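Sencombe Clothing Reuse Program
Progress Report to the Giltent Fund
Submitted 2/23/21 by Yi-chun Hsieh, Program Manager

Summary of the Period

The program has continued to receive, sort, fold and distribute donated clothing to households in the Sencombe service area. During the reporting period 2000 garments were received and 237 households were served. The remaining stock has been counted, labeled by size and placed on the new shelving purchased with the second grant payment. Spending to date is within the approved budget, and no change to the work plan is requested.

Receiving and Sorting

Donations were received on the schedule agreed with the Fund in December. Garments are checked on arrival for stains, tears, missing buttons and worn elastic. Items in good order go directly to the folding tables. Items needing small repairs are set aside for Ming-te Yang, who keeps the repair log. A total of 400 garments were passed to textile recycling through our agreement with Cherkaoui, at no cost to the program.

The sorting categories were revised early in the period. The earlier system placed all lower-body clothing in a single group, which slowed the packing of household orders. Shorts, skirts, long pants and leggings are now held separately, and children's sizes are kept apart from adult sizes at every stage.

Folding and Presentation

The Fund asked for an account of how garments are prepared for distribution. A written folding standard is now in use at all six tables. Shirts, pants and towels presented few problems. Lightweight items with elastic waists have taken longer, as the gathered band pulls the cloth out of square and the hem tends to flare when the garment is laid down. The revised instruction is to lay the item on a clear white tabletop, smooth the body of the cloth away from the waistband, and make the first fold along the side seam -- not across the band, as was done before.

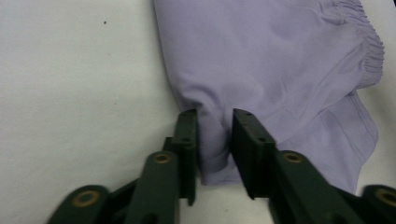 Lightweight lavender garment with gathered elastic waistband, folding table.

Kai-wen Hung reports that fewer items of this type are now returned from the packing area for refolding. Thin fabrics remain the slowest category, and a supply of stiff card inserts has been ordered from Huda for use with them. The cost falls under the existing supplies line.

Distribution

Household orders were packed by size list and collected by appointment. Feedback cards were included with each order. Most comments concerned the range of sizes available, and larger adult sizes continue to be in short supply. Yu-ting Lau has written to regular donors with a list of the sizes most often requested.

Matters for the Fund's Attention

The lease on the storage room is due for renewal before the end of the grant term. The landlord has proposed the same rent, and a draft agreement is attached as Appendix B. The Fund's approval is requested before signature.

Lachlan Gunn will prepare the financial statement for the final report. Receipts for the shelving and table covers are attached as Appendix C.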